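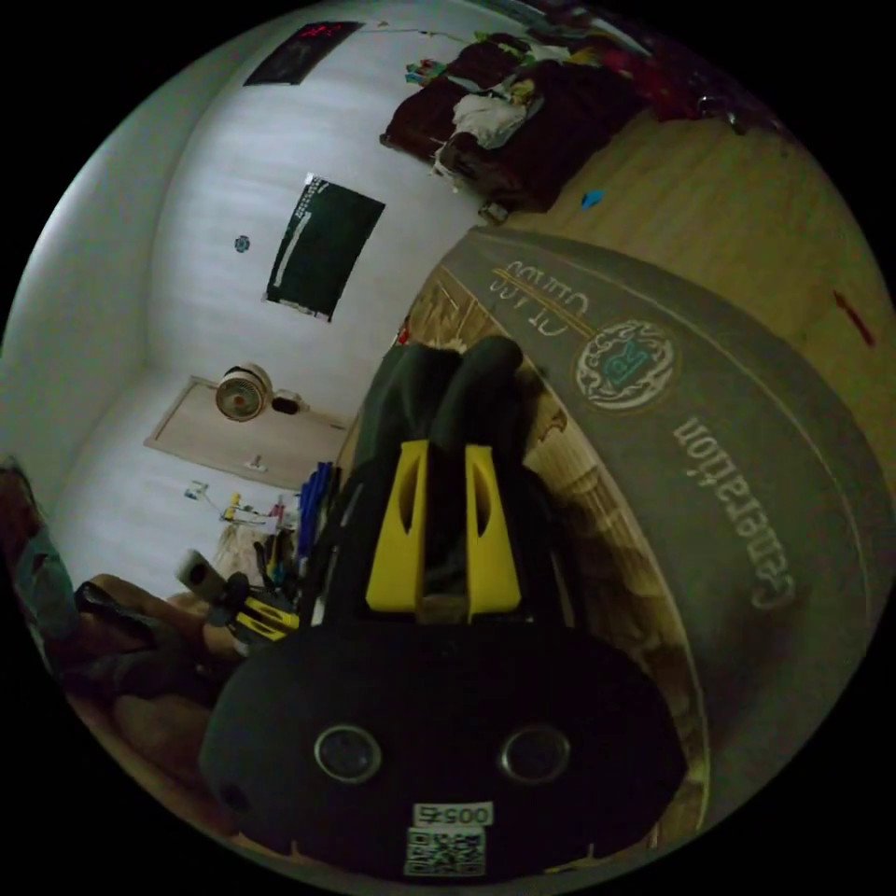
Clothes room, job 2233
July 9, 2018

Second session on the Kusto clothes trial. Same room, same bed used as the sorting surface, gray rug down in front of it. Aim was to get the mixed pile sorted, folded or hung, and to write down what slowed us.

The bed works as a place to dump and sort. The maroon blanket is dark enough that white things show up on it straight away, even when they are crumpled into each other. Small items are another matter. The green and yellow bits had spread out beside the whites and kept getting folded in with them. The red bundle stayed up in the corner and was left for last, same as in June.

I still think the bed is too soft for folding. Anything with a sleeve sinks in and has to be pulled straight twice. Yaa Annan disagrees and says it is fine if you fold on the flat part near the edge. The trouble there is that the blanket hangs over and comes along with the garment if you pull it toward you. Tuck it in next time and try again before we argue about it any more.

Rug

The round-edged gray rug with the "Generation" lettering is good to work over. Clothes dropped on it stay where they land and don't slide as they do on the bare planks. Two complaints. Dark gray items are hard to find on it from standing height, and the raised rim catches hems when you drag something across. Lift, don't drag.

There are a couple of bright scraps on the wood floor near the rug, one red, one blue. Pick up at the end.

Soft pieces

The big gray-green cloth was slow. A large piece with no obvious top or bottom needs to be opened out fully before anything else is done with it, and the temptation is to start folding from whichever corner comes up first. Do that and the rest trails down and twists. Once it has twisted, it is quicker to put the whole thing down and start over than to work the turns out in the air.
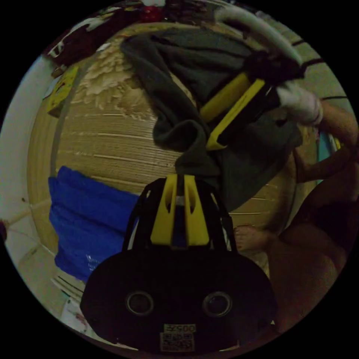
What I want to try next is finding one long edge first and following it along to both corners before lifting. With two people this should be easy enough. With one person sitting on the floor it may need the far end weighted with something, a book or a shoe. Gostora sheet says to fold large pieces in thirds. I prefer halves and halves again for this size – fewer chances for the layers to creep.

Whites folded faster than everything else once they were separated. They should always go first, so the bed clears early and there is somewhere to lay the difficult pieces.

Hanging

Shirts go on the wooden hangers. The long-sleeved dark gray one is a fair test because the sleeves fall across the front and hide the hem. Order I have settled on:

1. Find the tag at the neckline. It is small and white and easy to see against dark cloth, so it gives you the collar without any guessing.

2. Hold the hanger by the wood, hook up, and bring it in behind the collar. One shoulder, then the other.

3. Let the sleeves drop before checking the front. Leave the lower part until the shoulders sit right.

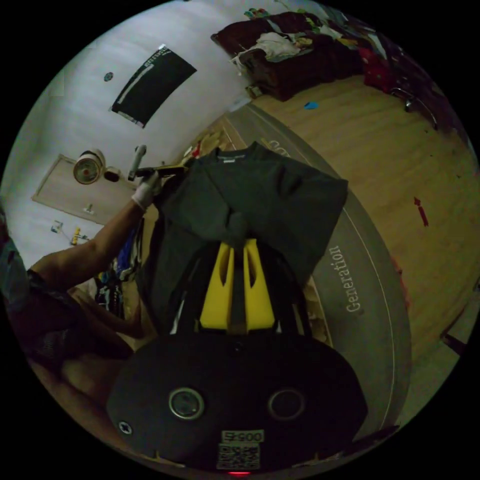

4. Straighten the hem, then move the shirt to the others. Whites and blues are already hanging with some darker things, and a full row needs to be pushed along before the next hook will go on.

Room

The cardboard heap on the wood floor should go out. It takes up a corner we could use for a basket, and a basket would deal with the small items problem on the bed. The fan by the door can stay where it is, but keep light things away from that side when it is running. Nothing else to move.

Left to do

Ask Prothero for another 2 packs of wooden hangers. Measure the free hanging space properly; my note from last time says 105 cm and I don't trust it.

Red bundle: sort at the start of the next session, before the whites, just to get it done.

Allow around 60 minutes for the full pile, with the large cloth timed on its own. Yaa to run it and I will write.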